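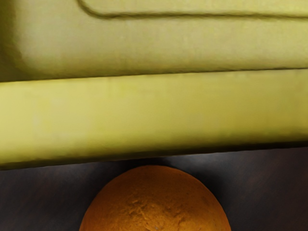 안니크 쿠르투아는 학교 지속가능성 사무실이 하는 일의 절반은 결국 남이 버린 물건 치우기 아니냐고 했다. 지난 글에 달린 댓글이다. 기분 나쁘게 읽지는 않았다. 8월만 놓고 보면 맞는 말이다.

나는 운드스테드 대학 지속가능성 사무실에서 일한다. 정규 직원은 세 명이고 학기 중에는 근로장학생이 붙는다. 8월은 기숙사 퇴실과 입실이 겹치는 달이라 회의가 거의 없고 대신 창고에 있는 시간이 길다. 올해는 퇴실 기간에 물품 300점을 받았고 그중 50점은 다시 쓸 수 없어서 폐기물 업체로 보냈다. 주로 젖었다가 마른 매트리스 커버, 부품이 빠진 선반, 코드가 잘린 스탠드였다.

남은 물건은 브리자르관 지하에 쌓아 두었다가 입실 주간에 내놓았다. 가격은 받지 않는다. 재작년에 잠깐 소액을 받아 봤는데 잔돈 관리하느라 한 사람이 하루 종일 묶여 있어서 그만두었다. 책상 의자와 전기포트가 가장 먼저 나갔다. 커튼은 올해도 많이 남았다. 방마다 창문 폭이 달라서 가져갔다가 다시 들고 오는 학생이 꽤 있다. 내년에는 커튼에 치수를 적은 종이를 붙이기로 했다.

댓글에서 안니크가 물은 것이 하나 더 있다. 이런 행사를 매년 하는데 왜 버려지는 양은 그대로냐는 것이다. 내 생각에는 가구 구매 쪽을 건드리지 않아서 그렇다. 대학은 방을 고칠 때 가구를 한꺼번에 바꾼다. 멀쩡한 것도 같이 나간다. 사무실은 나온 다음에야 연락을 받는다. 봄에 구매 담당 부서에 교체 목록을 한 달 먼저 공유해 달라고 요청했고, 파스칼 페랭이 그 건을 맡고 있다. 답은 받았는데 시범으로 졸리관 한 동만 해 보자는 내용이었다. 일단 그렇게 하기로 했다.

운반 문제도 적어 둔다. 브리자르관에는 화물용 승강기가 없다. 계단으로 옮기다 보니 큰 물건은 두 사람이 붙어야 하고 시간이 많이 든다. 프리브덴이라는 동네 운송업체에 하루 견적을 받았더니 800유로였다. 우리 예산으로는 한 번이 한계다. 그래서 입실 주간 전날에만 부르고 나머지는 손수레로 했다. 손수레 두 대 중 한 대는 바퀴가 자꾸 왼쪽으로 돌아간다. 수리 요청은 넣어 두었다.

퇴비 사업은 이번 달에 진도가 없다. 식당에서 나오는 커피 찌꺼기를 텃밭으로 보내는 일정이 방학 동안 멈췄고, 다시 시작하려면 수거통을 새로 배치해야 한다. 통 위치를 두고 식당과 의견이 조금 다르다. 우리는 배식구 옆을 원하고 식당은 뒷문 쪽을 원한다. 뒷문 쪽이면 학생들이 직접 버릴 수는 없다.

교체 목록이 처음 들어오면 품목 수와 실제로 다시 쓴 수를 여기에 올리겠다. 커튼이 필요한 사람은 아직 지하에 있으니 창문 폭을 재서 오면 된다. 평일 오후에는 문이 열려 있다.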